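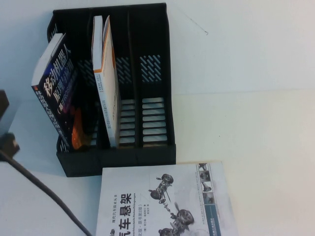 *Books and file organizer on the work table, October.*

Tuesday, October 27, 2020

In August I promised Kiros Woldegiorgis that I will write down our table rules, and he reminded me again yesterday. We use them at Skutside for every task where the arm puts books into an organizer.

The organizer stays in the same place for the whole session. If somebody moves it, even a little, we stop and start a new session. I was against this rule at first – it costs us 5 minutes each time – but mixed positions in one session gave us much trouble later.

A book that lies flat must have its cover up. Thick paperbacks and thin ones are both allowed, and a book may lean in its compartment. Donal Noonan wanted only straight books. I think leaning is normal, people's shelves look like this too.

Cables may touch the table, but they must not go under a book. Hands stay away while the arm has power, also when it is "only waiting".

After 8 attempts we take a break and check the gripper pads. Two failed grasps in a row mean the same check, immediately.

The part about speed limits is not ready. Kiros and I still disagree about what is slow enough near the wall, so for now please use the lower value from the old sheet.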